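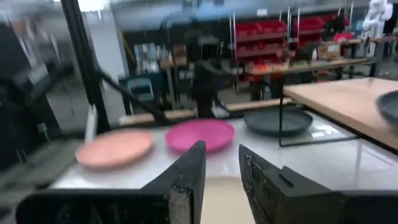 I finally finished the August spread in my art journal, and only because Muireann Ó Dálaigh bullied me (nicely!) into signing up for her collage circle. We meet online at 7 in the evening, which is right when my lot want feeding, so I spent the first session stirring pasta with one hand and tearing up old sheet music with the other.

The prompt was "a colour you avoid". Mine is orange. I don't own an orange anything, so I borrowed a tube of gouache from Pei-shan Lam and painted three backgrounds before I got one I could stand. The third has a bit of grey mixed in and I quite like it now. I've glued a paper heron over the worst corner.

Muireann is running another round in spring, with room for 18 people, and my favourite part is still the swap at the end, where everyone posts a page to a stranger. I got one from Yến Đỗ, all tiny stitched leaves, and it's on my fridge! Reply to this email if you'd like me to pass your name along.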